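From: Waraporn Chaiyaporn
To: Brumstead Growers list
Subject: Re: [brumstead-growers] Sourdough rye going flat in the cold
Sent: 9:40 pm

Hi Baldur and all,

Baldur Kvaran wrote:
> Third loaf in a row that has spread sideways and come out
> like a paver. Same recipe I used all through summer, 100 per
> cent rye, same tin. Starter looks alive but slow. I've been
> leaving the dough on the bench overnight and baking first
> thing. Is it the flour? I moved over to the Cunska wholemeal
> rye in May when the co-op changed suppliers.
>
> Also, does anyone still have the notes Sibel handed out at
> the baking day?

I doubt it's the flour. I've been on the Cunska since before the co-op took it up and it behaves much like the old one, a bit thirstier if anything. My money is on the starter. A cold kitchen will slow it right down, and rye that sits too long half-fermented goes gluey and loses its shape.

What I do over winter: take 40 g of starter out of the fridge at lunchtime, feed it with 200 g of rye flour and 200 g of warm water, and put it in the oven with only the light on. By bedtime it should be domed and full of holes when you drag a spoon through. If the top has already sunk, use it anyway but shorten the final rise. Mix the dough in the morning, not the night before. Mine gets 2 hours in the tin, sometimes longer, and goes in when I can see small pinholes on the surface.

Ionuț Crăciun proves his in an esky with a jar of hot water and says it works just as well. He bakes more often than I do so I'd listen to him.

Check the tin as well. You said it was the same one, but if you've cut the batch down the dough will sit low and look flat even when it's fine. Mine comes to 109 mm at the rim and I fill it a bit over halfway.
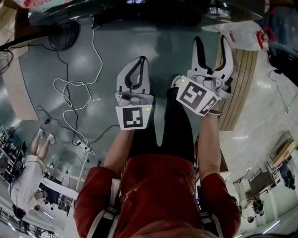
On the notes, Sibel Kocabaş has the originals and I have a photocopy with page two missing. Tülin was going to type them up — Tülin, did you get to it? If not I can drop my copy at your place and you can fill in the scalded rye part from memory.

One more thing. Leave the loaf a full day before you cut it, wrapped in a tea towel. I know it's hard. A rye cut warm will look underdone in the middle even if it's baked through, and you'll end up changing things in the recipe that were all right to begin with.

Let us know how the next one goes.

Waraporn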